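Dergate Table Tennis Club Opens New Hall in August

DERGATE – The Dergate Table Tennis Club will open its new hall on Batmont Street in August, giving the town a permanent place to play for the first time since the club lost its rooms above the old bus depot.

The hall has 6 full-size tables, a practice room, a small kitchen and step-free entry from the parking lot. It will be open every evening until 10 p.m., with a junior session starting at 4 p.m. on school days.

Membership now stands at 414, up from 357 a year ago. The club expects that number to rise once the daytime hours begin.

"We have been playing in school gyms and setting up and taking down the tables every night," said Ivars Org, club president. "People got tired of it. Now they can walk in, pick up a paddle and play."

The building was used for carpet storage before the club signed its lease. Work over the spring included a new sprung floor, better lighting and a heating system that does not blow air across the tables. The local firm Ikach did the electrical work. Endale Flooring supplied and laid the floor.

Part of the lobby has been set aside for items from the club's past, including paddles, score books and trophies. Members and their families have lent most of the pieces, and the club is still accepting more. Anyone with old programs or photographs from league nights is asked to bring them to the front desk.
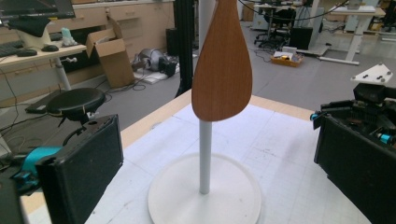
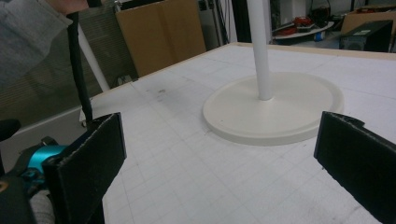

First photo: a wooden paddle blade on a display stand. Second photo: a white tabletop.

Adult membership covers all open play and one coaching session a month. Juniors pay half the adult rate. Visitors may play up to three times before joining, and loaner paddles are free of charge. Shoes with non-marking soles are required on the playing floor.

League play will move to the new hall in the fall. Teams that want a home table should return the entry form before the end of August. Late entries will go on a waiting list.

The club raised part of the building cost through 782 individual donations. The names of all donors who agreed to be listed will be posted inside the front entrance.

Membership forms are available at the hall and at the Dergate public library.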